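Bench notebook, textile handling
2022-04-06
Entry by: Niilo Toivonen
Copied to: Perrine Mallet, Fadwa Bennani
Subject: Wutavix two-arm garment kit, evaluation unit, flattening and folding

Continuing from the unpacking notes. The kit is on loan from Savolainen, who resell it here, and we have to say whether we want to keep it or send it back. Perrine wants a recommendation she can put in front of the Fosbridge people, who would be the ones paying for a second station if the first one earns its keep.

Test article is the plain grey tee from the sample drawer. I had planned to start with towels, as the kit manual suggests, but towels tell us very little about sleeves and our returns line is nearly all tops.

Settings at start of session:
Arm speed limit: 70 per cent
Finger close force: factory value
Camera exposure: locked, overhead and both wrists
Software: as shipped, no updates applied

Both arms homed first time. Wrist calibration took two attempts on the left arm, the first one failing with a reprojection error and no indication of which marker it disliked. Logged as a documentation fault. The error code is listed in the manual with the description "see support".

Approach and grasp are run as separate routines. The approach is planned off the overhead camera and the wrist view takes over for the last part. That handover is the weakest piece of the software so far. If the cloth is bunched, the planner picks a ridge and goes for it, whether or not the ridge is anywhere near a hem or a seam.
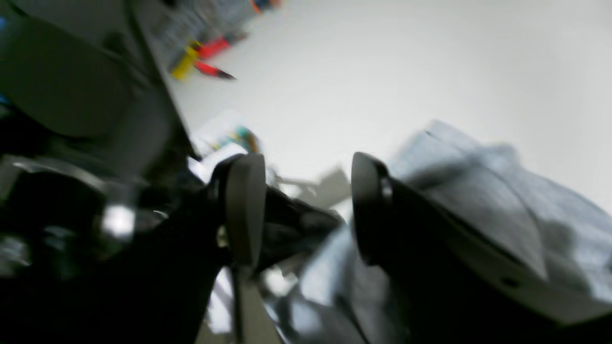 I would like a parameter that biases the pick toward edges. Fadwa found something in the config called edge_pref, default zero, undocumented. Left it alone for today so the baseline stays clean. She will try it on the bench copy once we have numbers to compare against.

The finger pads are better than I expected from the brochure. The rounded shape lets the lower finger get under a fold without ploughing it along the table. My reservation is wear. Savolainen quote 2000 cycles between pad changes and sell the pads in pairs only, so a worn left pad means binning a good right one. Hanne Kvaran has asked them whether third-party pads void the warranty. No reply yet.

Baseline for the flattening test is the shirt laid out by hand, sideways to the operator, neck to the left. The software takes a reference from this and scores later attempts against it. Small creases are ignored below a threshold that can be set. A shadow from an arm is not always ignored, and on one reference capture the mask had a bite out of it where the shading was darkest. Parking the arms further back before the capture should help. The supplied park position is too close in for this.

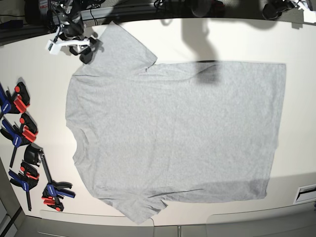
Reading time: 4 minutes

Flattening. The routine takes hold toward both ends, puts light tension on the cloth, lowers and releases. Tension is estimated from motor current, there being no force sensor in the wrist at this price. It is a coarse estimate. With the default limit the knit stretches visibly before the routine decides it has pulled enough, and on a rib collar I would expect complaints from the client side. Reduced the limit one step and the result was easier on the fabric, at the cost of leaving diagonal creases in for another pass.

The sleeve is the other difficulty. The body of the shirt is treated as one rectangle and the sleeves are dealt with afterward, so a sleeve that has swung under the body is not found at all. Ville Mustonen says the older Sturby rig had the same behaviour and they got past it by shaking the garment before laying it down. The kit has a shake routine, but it is part of the paid add-on and was not included with the loan.

Note on fold overlap: where the cloth doubles over itself near the top edge, the scoring counts it as flat. Height is not used, only outline. I checked this against the manual and it is stated there in plain terms, so it goes down as a limitation and not a fault.

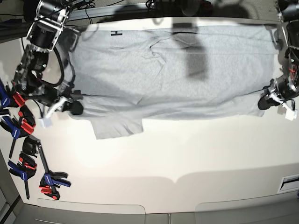 Page last changed by P. Mallet, minor corrections to settings list

Costs, for Perrine. The add-on licence is charged per station per year. Pads as above. Savolainen's service visit is billed at 452 per call-out, excluding travel, and the first one is free if booked before the end of December. I suggest we use it for the left wrist calibration whether or not it has misbehaved again by then.

Lifting. For hanging checks the garment is raised on one gripper and the wrist camera looks at how it drapes. Heavy knit goes dark in the deep folds, and with exposure locked there is not much detail left to work with there. Unlocking exposure brings the folds up and bleaches anything pale behind. A small diffuse lamp on the mast would probably be the cheapest cure. To be tried.
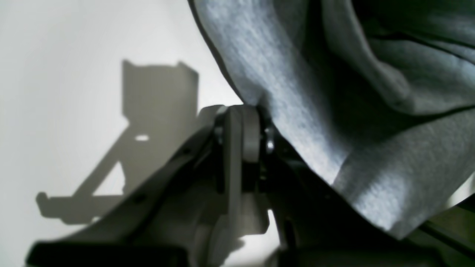 Can the kit run unattended overnight on mixed garments?
Not as supplied. It stops and waits for an operator after a failed grasp, and the automatic retry is part of the paid add-on.

Fadwa asked whether a stop can be cleared remotely. It can be acknowledged from the web panel, but the arms stay held until the button on the base is pressed. I would not want it otherwise with people walking past the station.

Cable routing: the kit ties supplied are too short for the upper segments. I replaced two with our own. The loops along the arms need to be left generous or they pull at full reach. Mark this on the install sheet.

Position so far: mechanically sound, software behind the hardware. I would keep it on loan for the second period and ask Savolainen for a trial of the add-on before anyone signs. Ville disagrees and would send it back now. His view is that we would be paying extra for functions that belong in the base price, and I have no strong argument against that.

To do:
- new park position, save as a named pose
- repeat reference capture with arms back
- edge_pref on the bench copy (Fadwa)
- 100 grasp attempts at the reduced tension limit, log all failures with wrist video
- lamp on mast, borrow the one from the inspection bench
- chase pad warranty answer (Hanne)
- ask Savolainen what "see support" is meant to lead to

Arms parked and power off at the base. Log files copied to the shared drive under wutavix_eval, raw wrist video kept separately on the bench machine until there is space.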